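Section 6. When a Pick Goes Wrong: Recovering from a Stopped Insert or a Dropped Part

Ganstead Bench Cell, with the Gruleo wrist unit

You've got the cell running, you've taught your first few positions, and it has already put memory into a board by itself. Great! Sooner or later it will also stop halfway through a job with the red light on, and this section gets you going again. Most stops clear in a few minutes, and the log tells you a lot once you know how to read it.

Keep Section 3 (Safe Entry) handy. Everything below assumes you have read it.

CAUTION: A stopped arm is still a powered arm. Never put your hands inside the case under the gripper until the HOLD lamp is steady and the key is in your pocket. A blinking lamp means the arm is still deciding what to do, and it may move.

6.1 What the stop codes mean

The panel shows one of four codes after a stop during board work.

F-12 Force limit reached. The fingers or the part pushed against something sooner than expected. The arm freezes where it is and keeps its grip.

F-14 Part lost. The fingers closed farther than the part allows, so the part has slipped or fallen.

F-21 View mismatch. The wrist camera's picture doesn't match the taught picture well enough to go on. The panel gives a match score, and anything under 70 stops the job. A healthy setup usually scores 98 or close to it.

F-30 Cable contact. The side force on the wrist is climbing slowly, the way it does when a finger has hooked a cable and is dragging it along.

Write the code down before you touch anything. It clears from the panel when you enter HOLD (it stays in the log, but the log is slower to get at).

6.2 First response, all codes

1. Press HOLD once. Don't use the big red stop button unless someone is at risk or the arm is moving. The red button drops power to the fingers, and a gripped part will fall.

2. Wait for the lamp to go steady.

3. Turn the key to SERVICE and take it out.

4. Open the live wrist view on the panel. Save a still with the SNAP key. You'll want it for step 6, and the support desk will ask for it if you end up calling.

5. Look at the work from the side as well, with your own eyes. The wrist view looks down past the fingers, and it is a poor judge of height. A finger that seems well clear of a slot on screen can be resting on it.

6. Compare your still with the taught picture for that step. On a desktop board, check these areas first: the processor socket, the latches at both ends of the memory slots, the expansion slots, and any cable that crosses the board.

Note: If the arm is holding a part, support the part with one hand before you press RELEASE. The fingers open quickly.

6.3 Trouble at an open processor socket

Please read this one twice, because it covers the most expensive mistake you can make with the cell. An open socket is the most delicate spot on the whole board. The contact field has no protection once the load plate is up, and a screw or a fingertip dropped onto it can finish the board for good.

The cell does not handle processors. It is cleared for memory, expansion cards and cable plugs only. So if you find the socket standing open during any cell job, treat that as a fault, even when the panel shows no code at all.

We learned this during trials of the Clilurari job set. One Wednesday a case went into the fixture with its load plate up, the job started with a memory insert, and the match score came back at 65. Good stop! The operator then lowered the limit to get past it, and the first module slipped out of the fingers and landed across the contacts. The limit has been locked behind the supervisor code ever since.

To recover with the socket open:

1. Complete all of 6.2.

2. If the arm is holding anything, do not press RELEASE over the board. Use JOG UP in slow mode until the part is clear of the case walls, then JOG OUT until it is over the tray. Release it there.

3. Keep tools off the board. Set screwdrivers down outside the fixture.

4. Compare the board with the view that follows. It shows a socket with the load plate swung open and no processor in it, and the gripper still low over the board near the blue expansion slot. Jog the arm up and out before doing anything else.
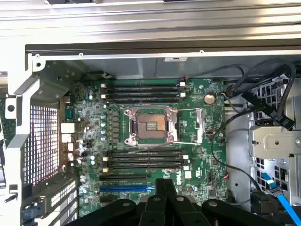
5. With the arm parked, look over the contact field under a good light. Tip your head from side to side and watch the pattern. Any contact that catches the light differently from the ones next to it may be bent.

6. If you see anything out of line, tag the board and take it out of the run. Don't try to straighten contacts in the fixture.

7. If the field looks clean, fit the plastic socket cover from the Ganstead kit. Follow the board maker's instructions for the cover and the lever, and never force either one.

8. Run CHECK VIEW from the panel. The score has to come back above the limit before the job will start.

6.4 Cables in the work area

Cables cause more F-30 stops than anything else, and they are the easiest thing to fix. Drive cables and power leads love to spring back over the board after you've tucked them away, and a long one can end up right where the wrist wants to go.

1. Complete 6.2.

2. Find the cable by following the finger, starting at the tip and working up. Check the back of the finger too. The round fastener heads are a favorite place for a thin lead to catch.

3. Lift the cable off by hand. Don't jog the arm to pull it free. You could unseat a plug at the far end and not find out until the machine won't start.

4. Press both ends of the cable home, or unplug it fully if the job doesn't need it.

5. Use the Løken clips supplied with the fixture to hold loose runs against the drive cage or the case wall. Use at least 2 clips on any cable long enough to reach the memory slots.

6. Check fan leads as well. They're thin, they loop upward, and the camera sometimes reads them as a shadow.

Tip: Clip first, then teach. If you teach a job with a cable across the board, the cell learns that cable as part of the picture and will stop on every case where it lies differently.

6.5 Force stops during a memory insert

An F-12 on a memory slot nearly always comes down to a closed latch, a module turned the wrong way around, or a case that isn't sitting flat.

1. Complete 6.2, then support the module and release it.

2. Check that the latches are open at both ends of the slot you're filling.

3. Match the notch on the module to the key in the slot.

4. Press down on each corner of the case. If it rocks, reseat it and tighten the fixture by hand.

5. Inspect the module's edge for scrapes. A scraped module goes in the reject tray, even if it looks usable.

6. Restart from the step that failed, in slow mode, with your hand near HOLD.

CAUTION: Do not raise the force limit to get a module in. If it won't go at the factory setting, something is in the way.

6.6 Going back to automatic

1. Put the key back and turn it to AUTO.

2. Close the front guard. The panel beeps once.

3. Run one case in slow mode from start to finish and watch it all the way through. This is also the fun part, and you'll pick up a feel for how the arm ought to sound.

4. If that case finishes with no codes, return to normal speed.

If the same code comes up again on the next case, stop the run and send the log and your saved stills to the support desk. Include the job name and the step number shown beside the code. For replacement finger pads and socket covers, see Section 9.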